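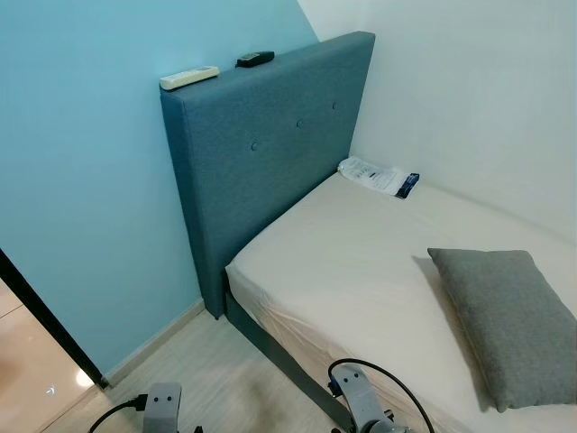 Tufted upholstered headboard in slate blue-gray fabric.

About Norelance

Norelance makes upholstered headboards, bed bases and benches for homes, inns and student housing. The company was founded in Dundmont as a repair shop for chairs and sofas, and repair work still accounts for part of what passes through the building each month. Today Norelance employs 41 people at two sites: the main workshop in Dundmont and a cutting and sewing room in Prata.

Each order is assigned to one upholsterer, who remains responsible for it from the bare panel to final inspection. Frames are built in Dundmont. Covers are cut and sewn in Prata and sent to the main workshop twice a week. Buttons are covered by hand in the same cloth as the panel -- customers who supply their own fabric are asked to allow extra for this purpose.

In May the company completed its purchase of Namidov, a family-run maker of mattress bases with which it had worked for 19 years. The Namidov name will continue to appear on its own line of bases, and existing guarantees will be honored in full. Orders placed with Namidov before the purchase are being filled under their original terms.

Norelance operates a paid training program for people entering the trade. Trainees spend two years with the company and rotate through frame building, cutting, sewing and finishing. No earlier experience is required. Applications are accepted each spring, and applicants are invited to spend a day in the workshop before a decision is made.

The Dundmont showroom is open to the public on weekdays from 9 a.m. to 4 p.m. Fabric samples may be borrowed free of charge. Trade buyers are asked to contact the sales office before visiting, as larger samples are kept in Prata and must be brought over in advance.

41 shares
2 comments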